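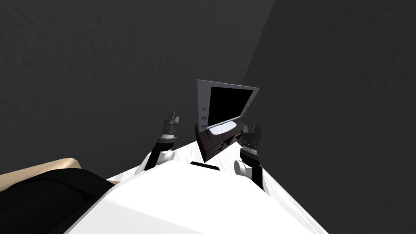
Zuzana Ševčík wrote in to ask whether it's worth recording the boring runs too, the ones where the arms barely do anything before you hit stop. Yes! Keep them, but put them in their own folder. I threw mine out all through February and then had to record a whole batch again when I wanted short, calm starts to train on.

Her note got me going, so these are my workshop tips for anyone collecting simulated household demos at home. Our Mumbridge set is at 1,087 keepers now and I still love doing it (my wrists love it a bit less).

## Before you record

- Write the task on a sticky note in plain words. "Reach toward the stand" and "touch the stand" will get muddled by the second evening, I promise.
- Drive both arms around for a minute with recording off. Your hands need a warm-up as much as any pianist's.
- Look at the start view from the robot's own camera. If a gripper hides the part you care about, move the start pose now and save it under a new name.
- A dark room with a dark TV and a dark cabinet is a lovely hard case. I keep a brighter copy of the same room and record in both.

## While you record

Go slower than feels natural, but don't stop dead in the middle of a reach. Long pauses get learned too! My first Bornoser model would glide up to a piece of furniture and just hang there, exactly the way I did when I was deciding what to do next.

Use both hands. If you're right-handed you'll favor the right arm without noticing, so I swap the lead arm every 9 runs and put a tick on the sticky note.

Fumbled it? Back off and try again in the same run. Those recoveries are gold, as long as you tag them "retry" when you save.

Take a break after 4 batches. Tea helps.

## Putting things away

Name files task first, then room, then arm. Marton sorts them nicely that way, and Khattak doesn't care what you call them as long as there are no spaces.

Watch every run back at double speed before it goes in the keeper folder. It sounds dull and I find it oddly fun, a bit like shelling peas. Copy the folder to a second drive before bed.

Still to come: drawers, which I'm terrible at. If you have a good way to record a drawer pull with the left arm, please send it in!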